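Visual tracking drops out over plain gray work surface
Clitari Community Help > Perception and Tracking 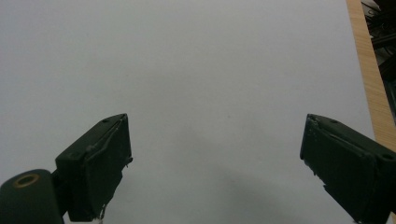

Details of the problem
Posted by Ginting
Our group records hand-held gripper demonstrations and recovers the camera path with the Clitari tracking module. Over a plain gray surface with the fingers open, the tracker loses its position within 9 frames. Recordings over patterned surfaces complete normally. The exposure is fixed and the capture rate is 60 frames per second. Is there a recommended setting for surfaces of this type?

Replies

Sekance
The surface offers almost no features to match. The few stable corners in such a view belong to the fingers, with their screw holes and worn edges, and these move with the camera. Please apply a mask to both fingers and to the housing at lower left, then lower the corner threshold. In our tests the feature count rose to 163 after the wood edge at the right was admitted. If inertial data is recorded, enable it for gaps of up to 6 seconds.

Flovelness
Use a printed mat.

Ginting
The mask has been applied and the path is now continuous on most recordings. The shadow between the fingers still produces false matches. A separate report has been filed on that matter.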